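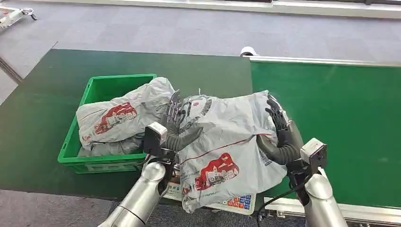
3.2 Weighing and recording of flexible mailers

Flexible mailers make up the larger share of outbound parcels at small fulfillment sites, and their weights are less reliable in shipping records than those of rigid cartons. A carton has flat faces and sits on a scale platform in the same way each time. A plastic mailer takes the form of its contents and of the last hands that held it. Figure 2 shows the weighing station used at the Hedden site, with a gray mailer held above the digital scale at the front edge of the table. The wrinkled face and bunched top edge of the bag are typical of the material studied. A bag in this state can extend past the platform, rest against the table, or cover the keypad, and each of these conditions was treated as a separate source of error in the analysis.

Figure 2. Weighing station at the Hedden site, with a gray plastic mailer at the scale and further mailers in the green crate to the left.

The sample consisted of 1,111 mailers processed at two sites, Hedden and Balogun, during the December peak. All mailers were closed before they reached the station. Contents were limited to soft goods and small boxed items; liquids and glass were left out of the study. Each mailer was weighed twice. The first weight was taken under the site's ordinary practice, with no instruction on how the bag should be placed. The second was taken under the Brultenis procedure, which requires that the bag be laid flat, that the loose top edge be folded under, and that no part of the bag touch the table or the crate during the reading.

The two weights were entered in the Retine parcel log along with the shipping weight declared by the sender. A pair was marked as discrepant when the first and second weights differed by more than 21 grams. This limit was chosen after trial weighings in which a single bag was placed on the scale 40 times in different positions. Differences below the limit could not be separated from ordinary variation in placement and are not discussed further.

Crates were used to hold mailers on both sides of the scale at Balogun and on one side only at Hedden, where table space was more limited. The position of the crate matters to the reading. If the rim stands close to the platform, a long mailer may lean on it, and part of the weight is then carried by the crate. At Balogun the distance between crate and platform was fixed at 80 millimeters by a strip of tape on the table. No such mark was in place at Hedden at the start of the study, and the records from that site were therefore analyzed separately.

Printed graphics and logos on the mailers were not recorded. Earlier work at Balogun had sorted bags by printed design as a stand-in for size, but the same design was later found on bags of several sizes, and the practice was dropped. Size in the present study was measured along the closed edge and the longer side, with the bag pressed flat by hand. Measurements were rounded to the nearest centimeter. Bags that had been folded over and taped to a smaller size were measured as taped, and the fold was noted in the log.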